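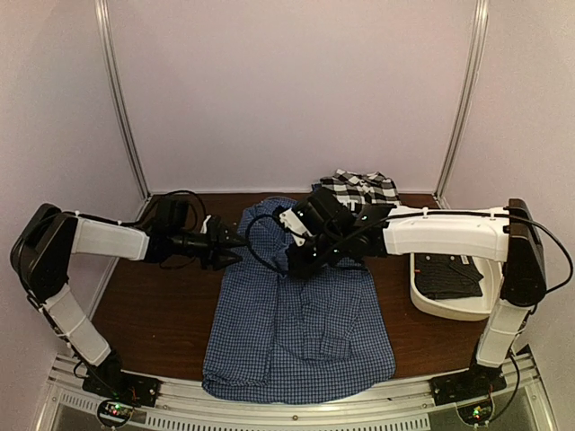 Llevo ya unas cuantas despedidas leídas en voz alta (la de mi tía abuela, que se nos fue con 98 años y toda su mala leche intacta, la de un vecino, la de una compañera del coro) y cada vez me escribe más gente para preguntarme lo mismo: «Mañana es la ceremonia, me han pedido unas palabras, ¿por dónde empiezo?». Así que voy a contarlo entero, con el método que uso yo y con los fallos que he cometido, que son bastantes.

Si has llegado aquí porque te toca a ti, lo siento mucho, de verdad. Ve directamente al paso 1 y vuelve luego a lo demás si te sobra tiempo.

## Antes de escribir nada

Llama al tanatorio o a la parroquia y pregunta estas cosas:

- Cuántas personas van a hablar y en qué orden.
- Cuánto tiempo te dan.
- Si hay micrófono y si hay atril.
- Si tu texto va antes o después de la música.

En Nallau, donde despedimos a mi tía abuela, la sala se alquilaba por turnos de 30 minutos y entre la entrada, dos canciones y el oficiante nos quedaba un ratito muy justo. Yo llevaba tres folios. ¡Tres folios! Acabé tachando con un boli prestado en el aparcamiento, y eso no se lo deseo a nadie.

Si la ceremonia es religiosa, pregunta también en qué momento se puede intervenir. En muchas parroquias prefieren que sea al final, después de la comunión, y algunas piden ver el texto antes. No te lo tomes a mal, mándalo y ya está.

## Paso 1: vaciar la cabeza en un papel

Coge una hoja y escribe durante 15 minutos sin parar. Cualquier cosa: frases que decía, comidas, manías, el sitio donde se sentaba, cómo cogía el teléfono, qué canturreaba fregando. No ordenes nada, no corrijas. Si te pones a llorar, sigue escribiendo igual, o para y vuelve, lo que te pida el cuerpo.

A mí me ayuda hacerlo a mano. He probado a hacerlo en el móvil y me pongo a cambiar comas enseguida, así que el móvil lo dejo en otra habitación.

Cuando tengas la hoja, mándale un mensaje a tres o cuatro personas de la familia con una sola pregunta muy concreta. «¿Qué recuerdas de ella?» es una pregunta malísima, te contestan todos que era muy buena. Prueba mejor con alguna de estas:

- ¿Qué te decía siempre al despedirse?
- ¿De qué la oíste quejarse más veces?
- ¿Qué te enseñó a hacer?
- ¿Cuándo la viste reírse hasta llorar?

De la segunda salió lo mejor que leí en Nallau, una lista de enemigos de mi tía abuela que incluía las palomas, el melón soso y los locutores que hablan deprisa. La sala entera se rió, y mi madre la que más.

## Paso 2: elegir una sola cosa

Aquí es donde casi todos nos estrellamos (yo la primera). Tienes la hoja llena y quieres meterlo todo: que nació en tal pueblo, que trabajó en tal sitio, que tuvo tantos hijos, que le gustaba la playa. Y te sale un currículum.

Lee la hoja con calma y rodea con un círculo los recuerdos que se parezcan entre sí. Suele haber un hilo. En el caso de mi tía abuela era que no dejaba marchar a nadie sin darle algo, aunque fuera medio limón envuelto en papel de aluminio. Con eso ya tenía el texto: tres momentos en los que alguien salía de su casa cargado.

Los datos de la biografía los puede decir el oficiante, o pueden ir impresos en el recordatorio. Pásaselos tú en una notita aparte, con las fechas comprobadas y los nombres bien escritos. Revisa los acentos de los apellidos, que luego queda impreso para siempre. 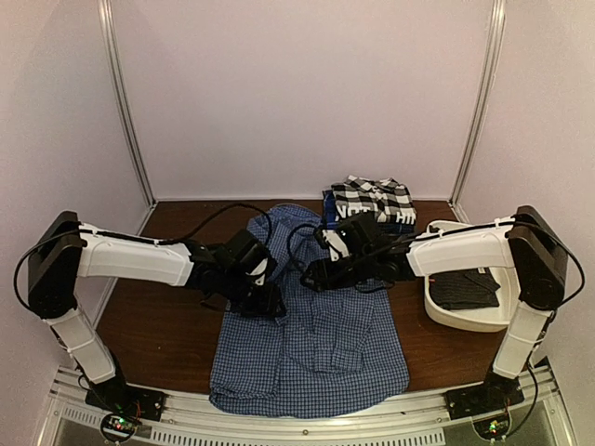
Y si no encuentras el hilo, tampoco pasa nada. Elige el recuerdo que contarías en una cena y cuenta ese. Con uno bien contado hay de sobra.

## Paso 3: el esqueleto

Yo uso siempre el mismo, se lo he pasado ya a medio coro y lo copio aquí tal cual:

1. **Quién eres tú.** Una frase. «Soy su sobrina nieta, la que se sentaba al lado del radiador.»
2. **Una escena.** Con lugar y con alguien hablando. Nada de «era muy generosa»; cuenta el limón.
3. **Otra escena, más corta.** A ser posible de otra época de su vida, o de cuando estaba ya mayor o enferma, si te ves con fuerzas.
4. **Lo que te queda a ti.** Algo pequeño que haces por ella, o que sigues haciendo como ella.
5. **Una despedida dirigida a la persona.** Aquí cambio y le hablo de tú, una línea o dos.

El punto 1 parece una tontería y no lo es: en una ceremonia hay primos lejanos, gente del trabajo, vecinas de otra escalera, y media sala no sabe quién eres. Dilo y sigue.

Para que te hagas una idea, este fue mi punto 4:

> Yo también guardo ya el papel de aluminio usado, alisado y doblado en un cajón. Me he reído de ella toda la vida por hacerlo y ahora lo hago yo, y me sale igual de bien.

No es literatura, ya lo sé, pero sonaba a ella y sonaba a mí.

## Paso 4: ¿y si quiero meter un poema?

Se puede, claro. Mis normas, que son mías y te las puedes saltar:

- Uno solo y corto. Si es largo, lee una estrofa y cita al autor.
- Que puedas leerlo sin trabarte. Hay versos preciosos en papel que en la boca son un puñado de piedras.
- Ponlo al final, justo antes de la despedida, o dáselo a otra persona para que lo lea. A los nietos adolescentes les suele ir bien tener un encargo así de acotado.
- Si lo vas a imprimir en el recordatorio y el autor vive o murió hace poco, mira antes si necesitas permiso.

También puedes escribir cuatro versos tú. No hace falta que rimen. Si te empeñas en la rima (yo me empeñé con el vecino) vas a acabar diciendo cosas que no querías decir porque «cielo» solo te lleva a «consuelo», «anhelo» y «pañuelo». Lo del pañuelo lo llegué a leer en público y todavía me acuerdo por las noches.

## Paso 5: recortar

Lee el texto en voz alta con un cronómetro, despacio, mucho más despacio de lo que te parece normal. En una sala y con nervios aceleramos una barbaridad, pero también hacemos pausas para respirar o para recomponernos, y una cosa se va compensando con la otra.

Lo que yo quito siempre:

- Las disculpas del principio. «No sé hablar en público», «perdonad si me emociono». Todos lo saben y todos lo perdonan.
- Las bromas que solo entienden dos personas.
- Las enfermedades con detalle.
- Los asuntos pendientes. Si hubo una pelea con un hermano, ese micrófono no es el sitio.
- Las listas larguísimas de agradecimientos. Al hospital y a las cuidadoras sí, con una frase sentida; el resto, en persona.

Mi texto final para Nallau tuvo 11 frases. Contadas. Me daba miedo que fuera poco y luego vino gente a pedirme el papel.

## Paso 6: imprimirlo para poder leerlo 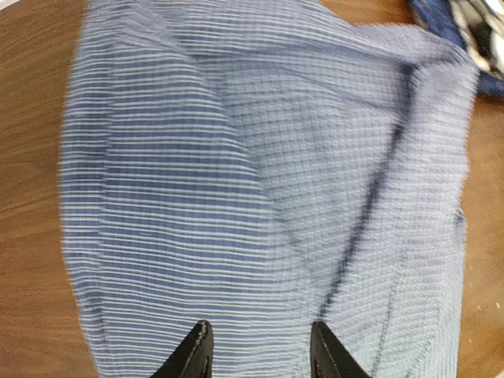 Letra grande, interlineado generoso y una sola cara. Yo voto por el papel frente al móvil: la pantalla se apaga, te entra un mensaje, te tiembla el dedo y saltas tres párrafos. Y si el papel es un poco grueso, mejor, que el fino hace ruido contra el micrófono. El mío era de un taco Britwood que tenía por casa de cuando hice unas invitaciones, y fue un acierto de pura casualidad.

Más manías mías con el papel:

- Corta las líneas donde respiras, aunque quede feo, como si fuera un poema.
- Marca con una rayita los sitios donde quieres parar.
- No partas una frase entre dos hojas.
- Numera las hojas bien grande. Si se te caen, que se caen, lo agradecerás.
- Lleva dos copias y dale una a alguien de la primera fila.

Esa persona de la primera fila es tu suplente. Háblalo antes: «Si te miro y te hago un gesto, subes y sigues tú». En la despedida de mi compañera del coro lo necesité, subió otra contralto, terminó las dos últimas frases y no pasó absolutamente nada. De hecho fue bonito verla allí a mi lado.

## En el momento de leer

Bebe un poco de agua antes de subir. Apoya los papeles, apoya también las manos si hay atril, y espera un par de segundos antes de arrancar, que se te van a hacer eternos y desde fuera ni se notan. Busca una cara amable para la primera frase y luego, si quieres, no levantes la vista en todo el rato. Leer mirando el papel está perfectamente bien.

Si se te quiebra la voz, para. Respira por la nariz, mira un punto de la pared del fondo y retoma desde el principio de la frase. A mí me funciona apretar el pulgar contra el índice, me lo enseñaron en el coro para los nervios de los solos y no sé si tiene alguna base, pero me entretiene la cabeza.

## Cosas que me preguntáis mucho

**¿Puedo hacer reír?** ¡Sí! Con cariño y con cosas que la persona habría contado de sí misma.

**Nos llevábamos regular. ¿Qué digo?** Nada que sea mentira. Cuenta un momento bueno, que alguno habrá, y acorta lo demás. También puedes decir que no y que hable otro.

**¿Y si no era religioso y la ceremonia sí?** Habla de lo que le gustaba y deja la parte de la fe al oficiante. Un «descansa» le sirve a todo el mundo.

**¿Qué hago luego con el texto?** Guárdalo. Haz fotocopias para la familia que no pudo venir y apunta por detrás el mes y el sitio. El mío está en una caja con los recordatorios, pone «Nallau, octubre» y por la otra cara sigue teniendo los tachones a boli del aparcamiento.

Si tienes ya un borrador y no ves por dónde cortar, déjamelo en los comentarios y le echo un ojo en cuanto pueda. Suelo mirarlos por la noche, después de cenar.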